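31 Aug 2018
Bench notes, hand-held gripper kit on trial from Uluter (the Hoso pair)
Written up by Farzana, with additions from Tetteh and Lina

Second day with the Hoso grippers and I'm still grinning. Yesterday went on cables and arguing with the login page, so today was the first real day of work on the table. Putting it all down while it's fresh, because Atif has to decide whether we keep the kit past the trial and he wants to read something longer than "we like it."

Setup first. Left and right unit both on the bench supply, cables run down off the table. Tetteh wanted to tape them to the underside and I talked him out of it until we know how much slack we need for the cross-body reaches. Glad we waited, the right one needed more than either of us guessed. Calibration per the Uluter sheet: close fully, open fully, hold still until the tone. Left passed first go. Right took 4 tries. I think I was squeezing before the tone finished (Lina tried it afterward with a slow hand and it passed straight off). Worth putting in bold on our own copy of the sheet.

Feel. I expected them to be front heavy and they are a little, but you stop noticing after ten minutes. The trigger travel is lovely, long and even, no dead zone at the start. Lina has smaller hands than me and gets full opening without shifting her grip, which she could never do with the Talpur handles we had last winter. Those went back in December with nobody sorry to see them go. On the Talpurs you were always steering the tool. With these I caught myself just reaching for things!

Task for the day was soft goods. We picked the cap as the main object since it has a stiff part and a floppy part, and the pads have to cope with both. Moves we worked on:

push the cap square to the table edge
turn it on the spot
pinch the brim and lift
two-handed lift by the sides of the crown
set down without crushing

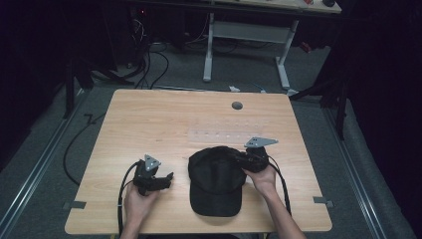
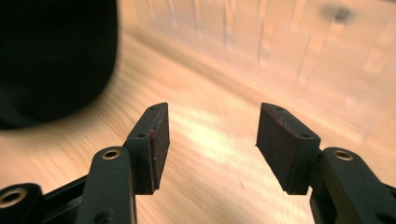
Cap task on the wood-grain table. First picture: both grippers, the right one up against the cap. Second: fingers and pads, open, from the gripper's own camera.

Pushing was easy from the start. Turning is where it got interesting. If you turn with one gripper only, the cap wants to walk off sideways, so you need the other one nearby as a stop. Tetteh found it by accident and then we all copied him. I'd like that written into the task instructions, otherwise every new operator will invent a different way and the recordings will be all over the place.

Brim pinch: very good. The pads hold the fabric without sliding and I never felt I had to squeeze hard. Lifting by the crown with two hands is still messy. The sides cave in and then one pad loses its grip before the other does. Lina does it best, she comes in low and closes both sides together, slower than you think you need to. My own attempts were mostly comedy. More practice before we record any of that for keeps.

Recording. Session counter stood at 2301 when we unpacked (the demo unit has clearly been around a bit) and I've left it alone so that our numbers match Uluter's log. We saved 34 takes we'd call usable. The rest went to the scratch folder, please don't delete them yet, Vega wants to look at the failed crown lifts.

Camera notes, from scrubbing through with Tetteh after lunch. Fast swings smear badly in the gripper view. Wood grain turns to streaks, background goes to mush. The fingers themselves stay readable, and you can see the pads and the gap between them the whole way, so for judging open and close it's fine. For judging where you are on the table during a fast move, not so much. Two things to try: slow down on the approach (free, do it tomorrow) and ask Uluter whether exposure can be set by hand. There's also glare coming up off the tabletop. A matte mat would probably fix it, but then we'd lose the wood surface that Ilisness asked for in their task list, so ask them before changing anything.

Software. I was ready to be rude about this part and I can't be. Takes show up in the viewer right after you stop, left and right already lined up. Labeling is one key. The export stalled once, on take 491 in their numbering, and picked up again when I restarted it, with nothing missing that I could find. Sent the log to their support address and had a reply from a person before I'd finished my coffee. The only thing I really dislike is the file naming, a long string with the object name buried in the middle. Tetteh has started on a rename script.

Stuff that bothered us:
Wrists. I felt it by mid-afternoon, mostly the right. Swap operators more often than we did today.
The start tone is too quiet if anyone is talking.
No case for carrying the pair. Lina has them wrapped in a towel inside a bin.
The manual shows an older handle, so the button labels don't match ours. Use the printed card.

Questions for Uluter before the call: price of spare pads, how long the pads last on fabric, manual exposure, a louder tone. Tetteh also wants to know if the finger blocks can be swapped for narrower ones. I'd love that for buttons and zippers.

My vote, for Atif: keep them. Even with the blur and the crown lift trouble, we got more done today than in any session on the Talpur set, and Lina was running clean takes on her own by the end of the morning.

Tomorrow: slow approaches, crown lifts again with Lina showing the rest of us, then a folded T-shirt if there's time. Vega is bringing a second cap with a softer brim. Power both units off at the supply when you leave. I forgot last night.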